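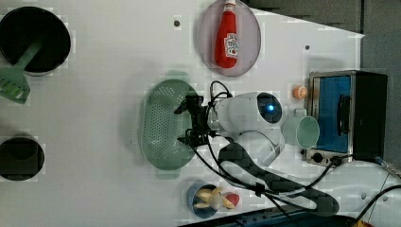
4 min read · 667 words

How to strip and re-season a pan that's gone sticky

Last updated April 7, 2025

Quick one today. Got a pile of mail after the rust post and most of it was the same question: my pan feels tacky, did I ruin it. No. Sticky means too much oil went on and it never hardened. Fixable in an afternoon, most of which is waiting.

This is for bare cast iron and carbon steel ONLY. If your pan has a nonstick coating, stop reading, don't put it through any of this. Enameled is out too. Not sure what you have? Try a magnet, then look at the inside. Smooth, slick coating that looks painted on – that's nonstick, and a magnet may well stick to the bottom of it anyway. So the magnet alone doesn't settle it.

What you need

Coarse salt
Dish soap, the ordinary kind
A stiff brush or a wad of steel wool
Lint-free rags, old T-shirts are great
Neutral oil – canola, grapeseed, whatever's in the cupboard
Oven
Foil for the lower rack

People ask about flaxseed oil. I used it for years. Looks gorgeous, then flakes off in little black chips right about when you're making eggs for company. Went back to canola.

Step 1. Figure out how bad it is

Run a dry paper towel over the inside. Drags a bit but comes away clean? Skip to step 3, you just need more heat. Comes away brown or the towel tears and leaves fuzz behind – do the whole thing.

Step 2. Scrub

Warm water, soap, a good handful of salt. Go in circles, lean on it. You're not trying to get to bare gray metal, only to get the gummy layer off. Sides are worse than the bottom usually, and the corner where they meet is worst of all. Rinse, feel it with your fingers, go again.

If it's really thick, make a paste of baking soda and a little water, leave it on 30 minutes, then scrub. Celeste Carrasco wrote in to say she uses a plastic scraper first, the kind for dough, and gets most of it off before any water goes near the pan. Tried it on my old Stutavitz skillet. She's right, saves a lot of salt.

Step 3. Dry it properly

Towel, then burner on low untill every bit of water is gone. Handle too. Let it get warm, not smoking. Skip this and you'll have orange spots by dinner.

Step 4. Oil on, oil off

The step everybody messes up, me included. Small spoon of oil, rub it everywhere – inside, outside, handle. Now take a clean rag and wipe it all off like you put it on by mistake. Then wipe again. Pan should look almost dry. If it looks shiny and wet there's too much on there and you'll be right back where you started.

Step 5. Bake

Upside down on the middle rack, foil underneath. 450°F for an hour. Fan on, window open, it will smell. Turn the oven off and leave the pan inside to cool. Don't pull it out hot, don't run it under the tap.

Repeat steps 4 and 5. One coat is okay, up to 4 is better. Past that I can't tell any difference.

First few meals

Cook fatty stuff. Onions, potatoes, grilled cheese. Leave the tomato sauce for a few weeks, acid eats at a new layer. Eggs also wait. Metal utensils are okay once it's built up but I'd go easy at first.

Problems

Blotchy after baking – cosmetic, cook on it.
Still tacky – oven's running cool, or too much oil. Put it back in for another hour with nothing added.
Little beads of dried oil on the rim – scrub those spots with salt, one more thin coat.
Smells like crayons – old oil. Check the bottle, start over with fresh.

Gervasio Arancibia asked if he can do this on a gas grill. Yes, lid down, burners on medium, same hour. Watch the thermometer as grills swing alot. Wooden handle? Take it off first or don't do it at all.

Next post: dutch oven lids, and why the Kahraman one I reviewed in August drips all down one side. Still waiting on a replacement from them.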